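# About Stuvo

Hi, I'm Wilma Van Leeuwen and I look after Stuvo, which is a workshop, a teaching room and (on bad days) a very large junk drawer in Sivport. We teach grown-ups to fix, sort and put away the stuff they own. Chairs with a wobble, coats with no hook, kitchen drawers that won't shut because there's a whisk in there at a funny angle. That kind of thing!

I started it after fifteen years of fitting out stockrooms for a furniture company called Bundgaard. I loved the work and got tired of the driving. People kept asking me at parties how to get a garage under control, and I kept drawing them little plans on napkins, and in the end my sister told me to start charging for the napkins.

Our first class was on 4th May and had 6 people in it, two of them related to me. We spent the whole morning on folding and labeling, and I ran over by an hour because I can't stop talking about shelf depth. Four of those people still come.

## What we do

Most weeks there's a beginners' session on sorting, a repair bench evening, and an open afternoon when you can bring in whatever's been sitting in your hallway since winter. Courses run for 6 weeks and cost the same whichever one you pick. You don't need tools. You do need to bring one box of things from home, and please pick a box that bugs you — the tidy ones are no fun for anybody.

We also pack up whole households for people who are moving, mostly over toward Novholm. That side of things grew by word of mouth and I'm a bit amazed by it. Last year we did 51 moves and broke one gravy boat, which I replaced, and the owner told me she'd never liked the first one anyway.

## The room

I looked at a lot of places before this one, and most of them were cheaper. Then I walked in here and saw the brick and those big black-framed windows and that was it, I was gone. I'd made a list of sensible questions for the landlord and I don't think I asked a single one of them.

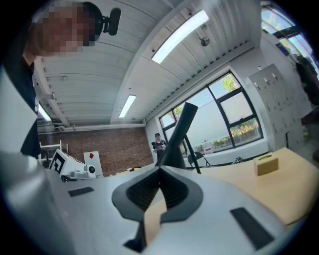 The first thing I got for the place was lockers, before we even had a kettle. I feel strongly about lockers. If you've got somewhere to put your keys and your phone, you'll get stuck into the job a lot faster, and you won't spend the last ten minutes patting your pockets. Pick any door you like, just please empty it when you go home (I found a very old banana in May).

It's good to work in daylight, too, especially when you're trying to tell navy socks from black ones. We can take 30 people for a talk, though I'd much rather have a smaller group and more elbow room.

## Come by

Drop in on an open afternoon and say hi. There's coffee, there's usually cake, and if you bring me a drawer I'll want to see what's in it.

Wilma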